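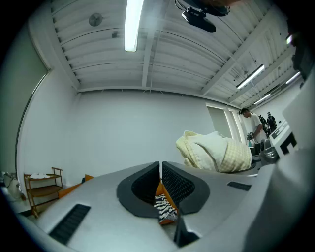 Lists > Kuren Robotics Club > plisovero-team > Archive

Subject: Re: [plisovero-team] Cloth task, what counts as a good run
From: Plisovero data group
Date: 12th January

Replying below the quoted parts. I left out the section on room keys, which was settled at the meeting.

> We recorded on the sofa set for most of the afternoon and I have
> gone through everything up to the last battery change. There are 53
> runs on the drive. I'm not sure all of them should go into the
> training set. In several the operator picks up the cloth, puts it
> down again, and starts over from a different corner. Do we keep
> those? The rules for Tristex only say that the cloth has to end up
> on the seat, folded at least once.

Keep them, but put them in a separate folder called "regrasp". Last August we threw that kind of run away, and then the arm had no idea what to do when it missed a corner. It would close on air and carry on to the next step. I would like to have some examples of a person missing and trying again.

Runs where the cloth leaves the view completely for more than a few seconds can go. So can anything where the two grippers were started far apart in time. The sync script will refuse those anyway.

> Second question. Are we holding the cloth by the edge or by the
> middle? I have been going for the edge, and the other operator goes
> for the middle and lets the rest hang. The runs look very different
> from each other.

Both are allowed under the rules. For the first batch I would like everyone to do it the same way, so please pinch a folded part, lift it clear of the blanket, and only then bring in the left gripper. We can add the edge version in the second batch and label it. If we mix them with no label we will be back where we were in the fall, arguing about whether the model or the data was bad. 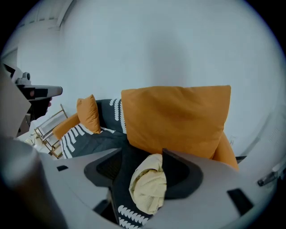 Yellow cloth in the right gripper, with the left one held back over the sofa.

The charcoal blanket with the white dashes stays on the sofa. I know two people asked to take it off, since the pattern shows up between the fingers and makes the cloth mask messy. The judges at Tristex bring their own covers and we don't get to see them first. If the mask breaks on this blanket I want to find out in January. The mustard cushions stay too, but they can be moved between runs. Write down when you move them.

> Third, the grip pads. One of the left pads is starting to lift at
> the corner. I pressed it back and it held for the rest of the
> session. Do we have spares?

We have one spare set in the drawer under the bench in the Hofstetter lab. Use it, and tell the list when you have. The pads are on the shared parts order and it takes a while to come through. Please don't glue them. The glue we have dries hard and then the finger doesn't flex the same way on both sides.

> Last thing. How many runs do we need before someone starts
> training? I have a lab report due and would like to plan around it.

My target for the first training job is 67 good ones, not counting regrasp. That is one more session if it goes like the last one. I can start a small test job with what is there now, mainly to check that the file format loads. It will not tell us much about folding.

Some smaller points from going through the files:

— Say the run number out loud at the start. The audio is the only thing that saved us when the clock on the second gripper reset.

— Hold still for two seconds before the first move. A lot of runs start with the operator already reaching.

— Anyone not recording should stay on the far side of the room. Walking behind the sofa is fine between runs.

— Copy to the drive the same day. The cards hold 32 files each before the recorder starts writing over the old ones, and we lost part of a session that way.

I will put the sorted folder up tonight and send the path. If your run ends up in the wrong place, move it and write a line in the log.

Comments (4)

new member
Is "regrasp" also for the ones where the cloth slips out on its own and the operator just picks it up again? I have two like that.

Plisovero data group
Yes, same folder. Add "slip" to the file name.

left gripper operator
Pads changed on the left side. The spare set is used up, so somebody needs to add it to the order.

second-year, vision side
I ran the mask on 30 frames with the blanket in them. It takes in the white dashes near the fingers on some of them and leaves the cushions alone on all of them. I'll post the bad frames in the folder once it's up.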